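Grandex dobra-panos: fui à demonstração da Totudska em abril
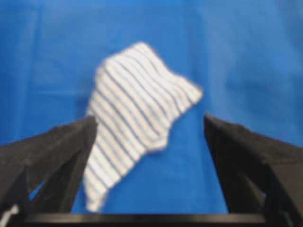 O convite prometia "a cozinha arrumada sozinha". Na prática, a Totudska levou o Grandex para uma sala abafada e passou 48 minutos a falar de panos. Cheguei desconfiado e saí mais ou menos igual.

O que gostei: a garra preta de dois dedos é simples, e o pano às riscas sobre tecido azul vê-se bem. Para demonstração, escolha cómoda. Queria ver um pano escuro em cima de uma bancada escura, e isso ficou por mostrar.

Das 13 tentativas a que assisti, 3 acabaram num retângulo que eu poria na gaveta. A Hằng Mai, que conduzia a sessão, falou numa atualização de software. Perguntei pela data e fiquei sem resposta. Preço também não havia.

Cada tentativa demorou 31 segundos, e eu dobro um pano em três.

Nota: 2 em 5. Volto a ver quando trouxerem toalhas de banho.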